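Dust. Getting it out of things and keeping it out

Posted in Workshop & Home, September

Windows are open, leaves are starting, and every fan in the house has a gray beard. Quick list this time, I've got a sink to fix. Most of it you can do in an evening with stuff you already own.

Box fans first. Unplug. Front grille is usually four to six screws, sometimes clips along the bottom edge. Grille goes in the tub, warm water, squirt of dish soap, leave it while you do the blades. Blades get a damp microfiber, wipe from the hub out. Don't spray anything at the motor. Dry the grille all the way before it goes back on, a wet grille grabs new dust in a day and you're back where you started.

Ceiling fans. Old pillowcase over the blade, pull it back toward you, the dust stays in the pillowcase. Shake it out outside. Everybody knows this one but I still see people up there with a feather duster, raining it on the bed.

Bathroom exhaust fan. Cover pulls down an inch, squeeze the two wire springs, off it comes. Hold a square of toilet paper up to it before and after. If it won't hold the paper after a cleaning the problem's up in the duct, or the flap outside is stuck. Mine was a wasp nest.

Fridge coils. Kick plate off, long skinny brush, vacuum hose right behind it. Twice a year, more with a dog. Ours is a Medina from the previous owners and it ran day and night until I did this. Coils on the back? Pull the fridge straight out, don't walk it side to side, you'll gouge the floor. Lay down a flattened cardboard box first.

Dryer. Lint screen every load, yes yes. But also wash the screen itself every couple months, dryer sheets leave a film on it. Run water on it, if the water sits there instead of going through it needs soap and an old toothbrush. And the duct behind. Pull the hose off, vacuum both ends. If it's the white plastic kind get rid of it and put in metal.

Furnace filter. Write the month on the cardboard edge with a marker when you put it in. Arrow points toward the furnace. I buy the cheap ones and change them more, Kavitha Rodrigues down the street buys the thick ones and we've been arguing over it for years. Whatever you buy, make sure it fits with no gap at the sides, air will go around it all day long.

Baseboard heaters. Before the first cold night!! Power off at the breaker, cover off, crevice tool along the fins. Bent fins can be straightened with a butter knife, go slow. Skip this and the whole house smells like burnt hair the first time it kicks on.

Window tracks. Vacuum dry first, then wet. Wet first makes mud. Cotton swab for the corners, bit of vinegar if they're crusty.

Shop vac. When did you last clean THAT filter. Take it outside, tap it on the side of the trash can, wear a mask. Rinse it if it's the washable kind and let it dry overnight. Mine's a Garneo, loud as anything, hose is patched in 2 places with duct tape and it still pulls fine. A bag inside the drum is worth the money if you do any drywall.

Shop itself. Sweep with a handful of damp sawdust thrown down first, it rolls the fine stuff up instead of sending it in the air. Pegboard tools get a dry paintbrush. Cheap chip brush, keep one hung by the door. I keep 70 grit and up in a lidded bin, an open stack of sandpaper sheds all over everthing.

Computer tower. If it sits on the floor it's eating carpet fuzz. Shut down, unplug from the wall, carry it out to the garage. Lay it on its side, take the side panel off.

Canned air in short bursts, can upright. Hold the fan blades still with a finger or a pencil, don't let the air spin them. Soft brush for the heatsink. Keep the vacuum hose off the board, static. Front filter if there is one pops out and rinses in the sink. And touch bare metal on the case before you go poking around in there.

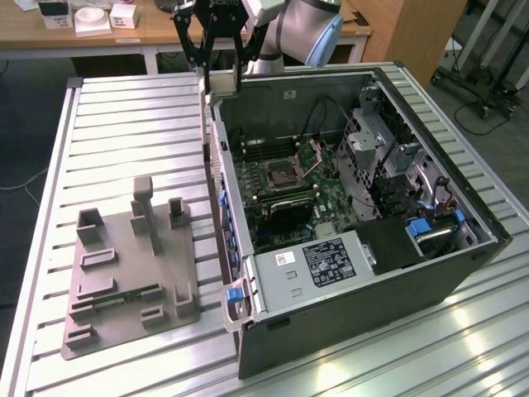 Side panel off, tower on its side. Plenty of room to get at the board and card.

While it's open check the cables are all pushed in. If you've had the processor out, leave the air can away from the bare socket, those pins bend if you look at them wrong. Panel back on, then up off the floor. I set mine on a scrap of shelf board and that alone cut the fuzz way down.

TV and stereo vents. Brush attachment, low suction. Once a season.

Lampshades. Lint roller. Pleated ones, use a dry paintbrush, top to bottom.

Blinds. Close them flat, old sock on your hand, wipe, flip, wipe again. A dab of fabric softener in the water helps them stay clean longer, so I'm told. Didn't notice much difference.

Keyboard. Upside down over the trash, a few good shakes. Then a sticky note run between the keys, sticky side down. You will be disgusted.

Order matters if you're doing a whole room. Top to bottom, floor last. Turn the furnace fan off while you work, give it an hour for the air to settle, then vacuum.

Next time: squeaky stairs, and what I did wrong with the grout.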